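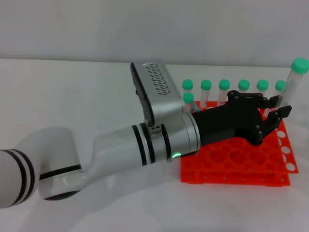 The Skikari arm at the tube rack in the Pálfi Building, with its gripper open around the tall tube at the end.

Stindau opens its doors, and 97 people come to watch a robot move tubes

ZULTUMARD, January. Stindau, which builds handling equipment for small laboratories, held its first public open day in the Pálfi Building this month. Attendance was 97, a figure the company had not planned for and had not bought enough biscuits for.

The main attraction was Skikari, a single-arm bench robot that picks up capped tubes, carries them a short distance and puts them down again. It does this at the pace of a careful person who has been told off once already. Visitors were let in every 20 minutes, given a short talk on standing behind the line, and then allowed to stand behind the line.

"We did wonder whether people would want to spend their free time looking at a test tube rack," said Shiela Malabanan, who leads the Skikari project. "Several of them stayed for a second session. One gentleman told me it was better than the model railway, and I've decided to take that as praise until I hear otherwise."

Three demonstrations ran through the day. In the first, the arm worked through a rack on its own, choosing its next tube from a list. In the second, visitors wrote the list, and discovered that a robot asked to move the same tube back and forth will go on doing so without complaint. The third was a talk-through with the arm slowed down, so that each part of a pick could be followed: the approach, the fingers opening, the close, the lift.

It was the third that drew the most questions, and the younger visitors asked the hardest ones. Stindau's engineers had prepared answers on payload and repeatability. They had prepared nothing on whether the arm gets bored, what it is called when it is at home, or why it has only two fingers when everyone knows hands have more. (Two are enough for a tube. Further fingers would need further motors, and further meetings.)

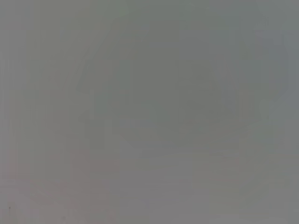 Wrist camera view, Pálfi Building open day.

Skikari is meant for laboratories that handle too many tubes to enjoy it but too few to justify a machine the size of a delivery van. It sits on an ordinary bench and works with racks the laboratory already owns. Setting up a new rack means showing the arm where the corners are and saving the result under a name. Malabanan recommends choosing a sensible one, having spent part of last winter looking for a layout stored as "new new final rack".

The arm carries a camera at the wrist, and visitors were shown how its pictures are used alongside the stored rack layout when the software plans a move. Anyone hoping for a glimpse of machine intelligence plotting against its makers was offered instead a settings page with a great many sliders on it. The slider marked "patience" sets how long the arm waits before it asks a person for help. Staff confirmed that there is no equivalent for the people.

Tubes get dropped, too, and Stindau chose to say so. All the tubes used on the day were practice stock with nothing hazardous in them, and a session in the afternoon was given over to failures: a rack nudged out of place, a cap put on crooked, a tube set down where the layout said there should be none. The arm is designed to stop and wait in each case. Visitors were invited to do the nudging themselves and took to it with an enthusiasm that will be reflected in next year's risk assessment.

"People trust a machine more once they've seen it get stuck," Malabanan said. "I'd sooner they saw it here, with someone next to it who knows which button to press. I pressed it quite a lot. By the end of the afternoon there were children who could have done my job, and one of them asked what it paid."

The open day was also a recruiting exercise, lightly disguised. Stindau is looking for two technicians to join the Skikari team in Zultumard, and application forms were left beside the tea urn, where it was felt they would be seen by the right people. The posts involve fitting grippers, writing rack layouts and visiting customers to find out what they have done to the robot since the last visit. Experience of laboratory work is useful. A driving licence is required, as is a tolerance for the phrase "it was doing it a minute ago".

Teachers who came along asked whether school groups could visit in term time, and the company has agreed to try it. Groups will be kept small enough to fit behind the line. Each visit will include the slowed-down demonstration and time for pupils to write their own tube lists, subject to a new upper limit on how often any one tube may be moved.

The Pálfi Building has been Stindau's home since the firm outgrew its previous premises, a pair of rooms above a carpet showroom. It has level access, a small car park and a lift which visitors are asked not to judge the company by. A second open day is planned. The date will be announced once the engineers have been consulted, or at any rate told.

Notes for editors

Stindau designs and builds bench-top handling equipment for small and medium-sized laboratories. It is based in the Pálfi Building, Zultumard.

Skikari is a single-arm robot for moving capped tubes between racks. It does not open tubes, label them or make tea, all of which were asked about on the day.

Shiela Malabanan is available for interview. Requests should be sent to the Stindau press desk, which is also the front desk, so please let it ring.

Journalists wishing to see the arm at work are welcome by appointment. Flat shoes are advised and biscuits will be provided, in greater numbers than before.

ENDS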